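2024-12-07

# Lost and Found: What Happens to the Things People Leave on the Varkon Bus

Our class was asked to choose an everyday system in our town and find out how it works, and I knew fairly quickly that I wanted to write about lost property. Last winter I left a scarf my grandmother knitted on the Varkon line, and I never got it back. I was sad about it for weeks, much longer than I would have guessed, and I kept wondering where it had ended up. Was it in a box somewhere? Did someone else have it? Had I given up too soon? This report is my attempt to answer those questions, if not for my scarf then at least for the next person's.

## What I wanted to find out

I started with two questions. The first was what kinds of things people leave behind, and the second was how many of those things go home again. Along the way I picked up a third, which was why so many people never ask. That one turned out to be the most interesting to me, and I wish I had given it more room from the start.

## How I did it

The bus company's lost property desk is in the Atinga building, behind the ticket counter and down a hallway that smells strongly of floor polish. The staff were very kind and let me look through the November logbook, which is a real paper book with a green cloth spine and a pen on a string. Every item gets one line: the date, the route, a short description, and a blank space that is filled in when someone comes to collect it.

I copied the whole month into a spreadsheet over three afternoons. The handwriting changes from shift to shift, and some of it took me a long time to read (one entry I am still not sure of, and I put it under "other"). I also put out a short survey at my school and at the Clotetti library, asking people what they had lost on public transportation and whether they had tried to get it back. I received 39 answers, which is fewer than I hoped for, but people wrote a lot more in the comment box than I expected, and I loved reading them.

## What the logbook showed

There were 294 items written down in November. The biggest group by far was things for cold or wet weather: gloves, hats, scarves and umbrellas. Gloves are almost always single, and the desk keeps them in their own drawer in the hope that the partner will show up. After that came water bottles and cups, then glasses, then school things such as pencil cases and gym bags.

I had expected phones to be near the top of the list, but they were far down. The staff told me that people notice a missing phone almost right away, and many phones are handed back by the driver before the bus even finishes its route, so they never get a line in the book at all. A mitten can be gone for days before anyone thinks about it.
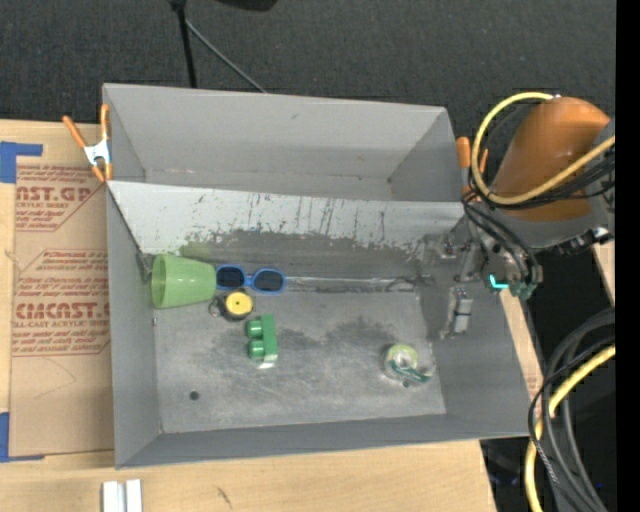
Of everything in the book, 238 items had not been collected when I finished copying. I checked that number twice, as it seemed so high to me. The desk holds things for a set time and then they go to Fotside, the secondhand shop by the river, where the money from sales goes toward bus passes for families who need them. I did think it was nice that the things get a second life, and I felt a little better about my scarf after learning it. I like to imagine it keeping someone warm.

## Why people don't ask

This is where the survey helped me the most. The most common answer, in one form or another, was that the thing "wasn't worth the trip." People felt silly going across town for an umbrella or a cheap pair of sunglasses. Several said they didn't know there was a lost property desk, and a few said they had assumed it would cost money to get something back. It is free! I think this should be written on the buses in very large letters.

One person wrote a long and lovely answer about a lunch box that had belonged to their son when he was small. They had never called, and they said they were embarrassed to explain to a stranger why an old lunch box mattered. I understood that completely, having been too shy to ask about my own scarf until it was much too late.

Another thing I noticed is that the descriptions in the logbook are very short. "Black umbrella" appears over and over, and if I called and said I had lost a black umbrella, I don't know how anyone could tell me if mine was there. Once in a while somebody writes a little more, such as "blue hat, hole near the ear, smells of campfire," and those entries made me smile. I would guess they also make it easier to match a hat with its head, although my data can't prove it.

## What went wrong

I only looked at one month, and November is a month for gloves. In July the list would surely be different, and I would like to see it. My survey also reached mostly students and people who use the library, so it leaves out many of the riders who take the early bus to work. I also should have asked people how long ago they had lost their item, and I only thought of that after the answers were already in.

## Suggestions

I have written to the bus company with a few ideas. A small sign in every bus could give the desk's phone number and say that collecting is free. The desk could stay open one evening a week, as it now closes before many people get off work. I would also love to see a bit more space on each line of the logbook, so the person writing has room for the hole near the ear.

They wrote back that the sign is being considered for the spring.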